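Home | Manuals | Table Set-Up | Pouring | Contact

Category: Set-up guides – Table and drinks

4. Setting the table for a water pour

This section covers the cup, the bottle and the position marker. Table height and lighting are in Section 3.

4.1 Preparing the surface

1. Use a white tabletop placed against a plain wall.
2. Wipe the top with a dry cloth. Clear crumbs from the pouring area.
3. Stick one strip of black tape near the center of the table.

4.2 Placing the cup and bottle

4. Stand a clear, empty cup to the left of the tape, right side up.
5. Pour 200 ml of water into the bottle and screw the cap on fully.
6. Lift the bottle from the right side. Hold it level over the table before tilting it toward the cup. 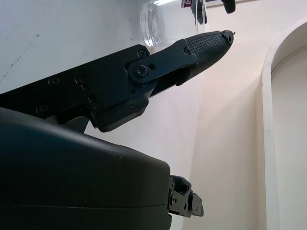
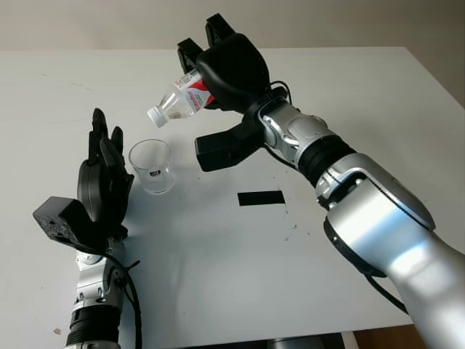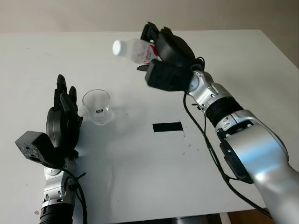
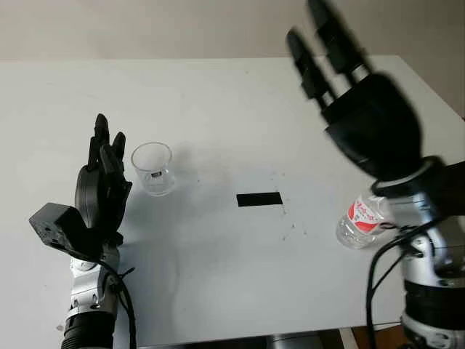
Fig. 6. Second picture: bottle tilted, cap down. Third picture: bottle held level, cup and tape on the table.

Note: For a dry run, leave the cap on. The cup stays empty throughout.

CAUTION: Do not squeeze the bottle while the cap is off.

4.3 Clearing up

7. Return the bottle upright before letting go.
8. Leave the tape in place – replace it only if a corner lifts.
9. Dry the table and the floor below the front edge.

Revised October 2025, F. Nnaji

Related sections
Marking positions with tape
Choosing a clear cup
Wiping down a white tabletop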